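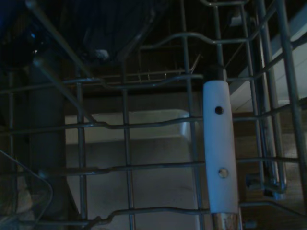
Dishwasher rack from the wrist camera, with the white plastic handle piece just right of centre.

Gallery: kitchen work, good practice notes

This page goes with the house rules for robot work in the training kitchen at Lotow. The rules were drawn up by Enikő Deák and Florence Turcotte and apply to anyone who runs an arm in or near a household appliance. They were last gone through in October, when the dishwasher section was rewritten and the old page on drawers was dropped. Drawers are now covered under cupboards.

The short version is on the wall by the door. The notes below are the longer version, with the wording we agreed and some comments from people who use it.

Dishwasher: before the arm goes in

The appliance is switched off at the wall before any rack is touched by the arm. Off at the front panel does not count. The person at the controls checks the plug, and a second person reads the check back.

The door must be fully down and resting on its own hinge stop. Do not prop it with a box or a chair. If the door will not stay down, the session is moved to another machine and the fault goes in the book.

Sharp knives come out by hand first. So do thin-stemmed glasses, unless glasses are what the session is about, in which case Réka Fodor has to have signed the plan.

Clear plastic tubs and lids need a mention of their own. They are hard to pick out in low light and the arm may treat them as empty space. Say aloud where they are before starting – left, right, front, back – and write it on the sheet.

Handling the racks

A rack is pulled by its handle or its front rail. It is never pulled by a tine. Most of the bent tines we had to straighten last year came from a gripper closing on whatever wire was nearest, so the plan must name the part to be gripped.

Grip force for plastic parts fitted to a rack is set to level 2. Coated wire may go up to level 4. Anything above that needs a reason written down beforehand.

Clamped and clipped parts can shift along the rod they are fixed to. Give each one a light test by hand at the start of the day. If it slides or turns, leave it out of the session.

Pull slowly until the rack is moving freely, then hold the same speed. Stop if the rack lifts at either side. Push it back by hand and start again from the closed position. Do not let the arm try to correct a rack that has come off its wheels.

Only one level is moved at a time. With a full load on the upper level, the lower one stays where it is until the upper one has been pushed home.

Light and view

The inside of a dishwasher is dim, and wires in front of wires make depth hard to judge. We allow two settings for the room lights, both marked on the switch. A hand torch is not to be used during a run. If the operator cannot tell which rod is in front of which, the arm backs out to its start position and the camera is moved.

Wipe the lens between runs. Use the cloth in the drawer under the Kuvix screen, not a paper towel.

Olga Llorente asked for a line about reflections and it has been added: chrome parts at the edge of the view can look like a gap or like a second rod. Where there is doubt, touch the part with the closed gripper at the slowest speed before trying to take hold of it.

People in the room

Two people for every session, one at the controls and one at the stop button. The one at the stop button does nothing else. No phone, no notes, no loading of plates.

Nobody reaches into the appliance while the arm has power. If an item has to be taken out, the stop is pressed, the arm is seen to be still, and the person at the button says "clear". After that a hand may go in. This is the rule most often broken and it is the one we are strictest about – a first breach means the rest of the day off the arm.

Visitors stand behind the yellow line. The line is 400 cm from the worktop and has not moved, whatever the old leaflet says.

Paperwork

Each run gets one line in the session book: start time, rack level, part gripped, force level, result. "Fine" is not a result. Write "rack out fully", "rack out part way", "grip lost" or "stopped by operator".

Damage is reported the same day to Etelka Kerekes, including scuffs to the coating. A chipped rod will rust, and rust marks have caused trouble with later runs on the same rack.

Spare handles, clips and wheels for the racks are kept in the Bognár cabinet, on shelf 9. Sign for what you take. Parts from one make of rack are not to be forced on to another, even where they seem to fit.

Changes since the last version

The limit for coated wire has come down by one level. The rule on clear plastic is new. The paragraph on steam has been taken out, as machines are no longer run on days when the arm is in use.

Rilumeo users should note that their own checklist covers the arm only. It does not replace anything on this page, and both have to be filled in.

Comments on the wording can be left in the folder by the door or given to Florence. The cupboard section is next to be looked at, starting with soft-close hinges.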